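How a Robot Learns to Tidy Up

At the Maluleke after-school robot club, kids ages nine to twelve are working on a project called Prarance. The goal is easy to say: get a robot with two arms to help clean up a room. Doing it takes a lot longer.

You pick up trash all the time without thinking about it. Your eyes find the bottle, your hand opens, your fingers close, and you let go over the bin. A robot has to be taught each of those steps.

The club teaches by showing. One person guides the robot's arms through a job from start to finish, and a computer saves how every joint moved and what the robot's camera saw. One saved try is called a demonstration. Since May, the club has saved 1,168 of them. The first 600 were all practice with soft blocks on a table.

After the blocks came trash bins. A bin is harder because it has a bag in it, and bags are floppy.

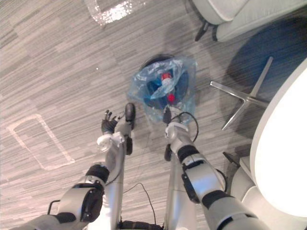 A block keeps its shape when you squeeze it. A plastic bag folds, slides and wrinkles, and it never looks the same way twice. If a robot only sees a bag sitting one way, it may get confused when the bag is sitting another way. So the club members change things between tries. They move the bin, turn it, or put something different inside.

Shiny things are tricky too. Light bounces off plastic and makes bright spots, and a computer can mistake a bright spot for the edge of something. People make that mistake sometimes – but we can lean over and take a second look.

Riaan Rampersad is ten and has been in the club for 2 years. "The hardest part is going slow," he says. "If you jerk the arm, the robot learns to jerk the arm."

Elmarie Cele runs the club. She has 3 rules for everyone who works with the robot:

Keep your hands back when the arms are moving.
Know where the stop button is before you start.
Save the bad tries too, and label them.

The last rule surprises new members. A bad try shows the club what went wrong, and they can sort it out later so the robot doesn't copy it.

Try it at home: Put a bag in a small trash can. Ask a friend to close their eyes and pick up one corner of the bag using only the directions you give. Count how many directions it takes – then move the can and start over.

Words to know
Joint: a place where a robot arm bends or turns.
Demonstration: one saved example of a job being done.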